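The Quiet Return of the Wooden Floor

By Rimkutė

For many years the people of Codley covered their floors. Now they are taking the covers away.

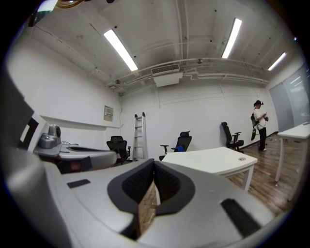
What was under the carpet

When I moved to Codley, my apartment had green carpet in every room, also in the kitchen. The landlord told me it was warm. It was warm, yes, but it also held the smell of every dinner since it was put down. One evening in November I lifted a corner behind the door and found pine boards, painted at the edges and bare in the middle.

Many of my neighbors have a similar story. The houses on our side of the river were built for workers of the Cavereck mill, and the boards were cut there too. They are wide, and they are not very straight.

The price of sanding

Fosmont, a small rental shop near the station, gives out a sanding machine for 61 dollars a day. Buy more paper than you think you need. A professional asked me for 4000 dollars for the whole apartment - I did it myself for 300, and my back remembered it for 10 days.

Oil or varnish

Varnish is easier to clean, but a scratch in it stays a scratch. With oil you can repair one small place and leave the others alone. I chose oil. It needs a new coat each year, and during that weekend the cat and I live in the bedroom.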